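보장 개시 시각

Teltholm 공항의 보험 창구는 환전소와 목베개 가게 사이에 있었다. 나는 그곳에서 여행자보험을 팔았다. 정확히 말하면 여행자들이 탑승 전 마지막 순간에 느끼는 불안을 팔았고, 보험은 그 포장지였다. 본사에서는 우리를 '안심 상담역'이라고 불렀다. 명찰에는 자리가 모자라 '안심'만 적혀 있었다.

그 남자가 온 것은 11월의 어느 월요일, 새벽 비행기가 다 뜨고 창구가 한산해진 시간이었다. 왼팔에 깁스를 하고 있었다.

"여행자보험을 들고 싶은데요."

"어디로 가십니까?"

"다녀왔습니다."

나는 자판에서 손을 뗐다. 교육 시간에는 배운 적이 없는 대답이었다.

"다녀오셨다고요."

"Nirnesberg에요. 열흘. 거기서 팔이 이렇게 됐고요."

"손님, 여행자보험은 보통 가시기 전에 드는 겁니다."

"알죠. 그런데 가기 전에는 팔이 멀쩡했거든요."

논리에 흠이 없어서 잠시 할 말을 찾지 못했다. 그는 의자를 끌어다 앉더니 성한 손으로 주머니에서 접힌 종이를 꺼냈다. Clarkley 상해보험의 약관이었다. 우리 회사 약관을 처음부터 끝까지 읽은 사람을 나는 그때까지 만나 본 적이 없었고, 그 사람들 중에는 나도 포함되어 있었다. 그는 형광펜까지 칠해 놓았다.

"여기 보시면, 보장은 '피보험자가 거주지를 떠난 때로부터 거주지에 도착한 때까지' 유효하다고 되어 있습니다."

"네."

"저는 아직 집에 안 갔습니다."

그러고 보니 그의 발치에 여행 가방이 있었다. 수하물 꼬리표가 그대로 달려 있었다.

"언제 도착하셨는데요?"

"금요일요."

"그럼 사흘 동안 어디 계셨습니까?"

"2층 라운지 옆 의자요. 팔걸이가 없는 데가 하나 있습니다. 약관을 읽느라고요."

나는 본사에 전화를 걸었다. 본사는 지원부로 돌렸고, 지원부는 심사부로 돌렸고, 심사부는 점심을 먹으러 갔다. 연결음으로 바이올린 곡이 흘렀는데 후렴 직전에서 매번 처음으로 되돌아갔다. 남자는 그동안 24조를 읽었다. 소리 내어 읽었다. 24조는 전쟁과 내란, 그리고 행글라이딩에 관한 조항이었다.

"행글라이딩이 왜 내란하고 같이 있습니까?"

"같은 분이 쓰셨나 봅니다."

"팔은 무엇 때문에 부러졌는지 안 물어보십니까?"

사실 묻고 싶지 않았다. 사고 경위를 듣는 순간 나는 안심 상담역이 아니라 목격자 비슷한 것이 되고, 그러면 서식이 두 장 늘어난다. 하지만 그는 이미 말하고 있었다. Nirnesberg의 호텔 조식당에서, 오렌지주스 기계 앞에서, 다른 투숙객에게 순서를 양보하려고 뒤로 물러서다가 화분에 걸렸다고 했다. 그 투숙객은 고맙다는 말도 없이 주스를 두 잔 받아 갔다고 했다. 그는 팔보다 그 두 잔을 더 억울해하는 것 같았다.

"치료비가 얼마나 나왔습니까?"

"600요. 주스는 못 마셨고요."

"그 항목은 없을 겁니다."

"여행 중 편의 상실은요? 17조."

있었다. 나는 약관을 넘겨받아 17조를 읽고 조금 충격을 받았다. 우리 회사는 예약한 조식을 먹지 못한 경우를 실제로 보장하고 있었다. 누군가 그 조항을 넣자고 말했고, 누군가 고개를 끄덕였고, 아무도 홍보하지 않은 모양이었다.

심사부가 점심에서 돌아왔다. 심사부의 목소리는 배가 부른 사람의 목소리였다. 나는 상황을 설명했다. 출발 전에는 가입하지 않았고, 사고는 났고, 집에는 아직 가지 않은 손님이 있다고.

"안 됩니다." 심사부가 말했다.

"몇 조에 따라서요?" 남자가 물었다. 나는 그 질문을 그대로 전화기에 옮겼다. 수화기 너머에서 종이 넘기는 소리가 났다. 꽤 오래 났다.

"그건 전산이 정합니다. 입력해 보세요. 전산이 거절할 겁니다."

전산의 이름은 Kamath였다. 작년에 도입한 인수 심사 프로그램으로, 가입 신청을 받으면 10초 안에 승인이나 거절을 알려 주었다. 예전에는 사람이 이틀 걸려 하던 일이었다. 틀리는 비율은 비슷하다고 들었다. 나는 남자의 이름과 여행지를 넣었다. 출발일 칸에 열흘도 더 지난 날짜를 넣자 Kamath는 빨간 글씨로 '과거의 출발입니다'라고 알려 주었다. 시적이라고 생각했다. 남자도 화면을 들여다보더니 고개를 끄덕였다.

"출발일 말고, 보장 개시일을 오늘로 하면요?"

그렇게 했다. 목적지 칸에는 그의 집 주소를 넣었다. 어쨌든 거기까지는 아직 여행이었으니까. Kamath는 생각하기 시작했다. 화면 한가운데에서 작은 동그라미가 돌았다. 10초가 지났다. 동그라미는 계속 돌았다. 그러다가 화면이 꺼졌고, 창구의 불이 꺼졌고, 옆집 환전소의 환율판도 꺼졌다.

"제가 그런 건 아니죠?" 남자가 물었다.

나는 아니라고 했지만 확신은 없었다.

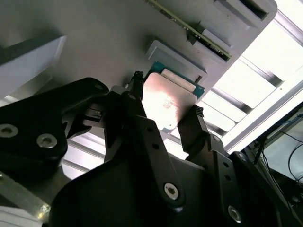
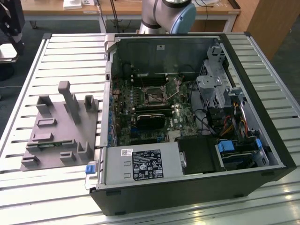
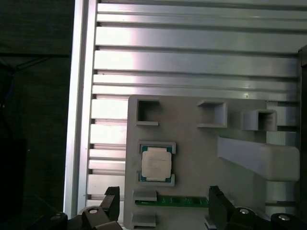
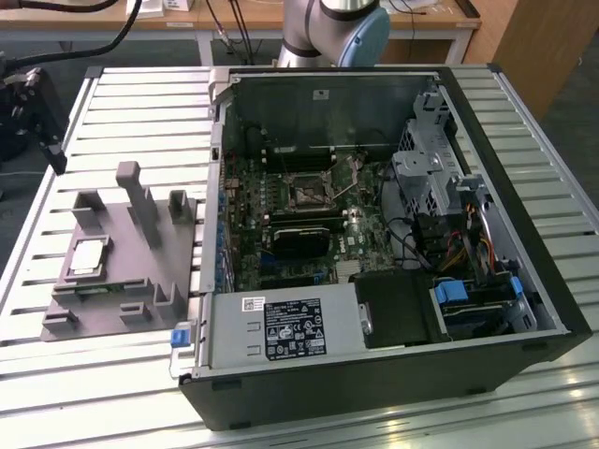

불은 금방 돌아왔다. Kamath는 돌아오지 않았다. 지원부에 전화했더니 수기로 처리하라고 했다. 수기 서식은 서랍 맨 아래, 전임자가 두고 간 슬리퍼 밑에 있었다. 서식에는 출발일을 적는 칸이 없었다. '여행 구간'이라는 칸이 하나 있을 뿐이었다.

"공항에서 댁까지, 라고 쓰면 되겠습니까?"

"정류장에서 한 번 갈아탑니다."

그것도 적었다. 보험료는 제일 싼 등급으로 받았다. 물론 이미 부러진 팔은 보장되지 않는다고, 그 점은 분명히 말씀드린다고 나는 세 번 말했다. 그는 세 번 다 알겠다고 했다.

"그럼 왜 드시는 겁니까?"

"주스 때문에요. 17조는 사고일을 안 따집니다. 청구일만 따져요."

나는 다시 17조를 읽었다. 맞는 말이었다. 심사부에 다시 전화할까 하다가 바이올린 생각이 나서 그만두었다.

그는 증서를 접어 약관 사이에 끼우고 일어섰다. 가방 손잡이를 성한 손으로 잡고 나니 자동문 옆의 안내 책자를 집을 손이 없어서, 내가 나가서 한 부 꽂아 주었다. 그는 고맙다고 했다. 조식당의 그 투숙객은 하지 않은 말이었다.

석 달쯤 뒤에 본사에서 개정 약관이 내려왔다. 행글라이딩은 그대로 내란 옆에 있었다. 17조에는 단서가 한 줄 붙었다. '단, 음료는 제외한다.'

나는 처음으로 약관을 끝까지 읽었다. 퇴근 시간이 지났지만 2층에 팔걸이 없는 의자가 있다는 걸 알고 있었고, 앉아 보니 과연 나쁘지 않았다. 31조에 이상한 데가 하나 있었다. 형광펜을 가지러 창구로 내려갔더니 환전소 직원이 아직 안 갔느냐고 물었다.

"아직 여행 중이라서요." 내가 말했다.

그는 환율판을 끄고 먼저 퇴근했다.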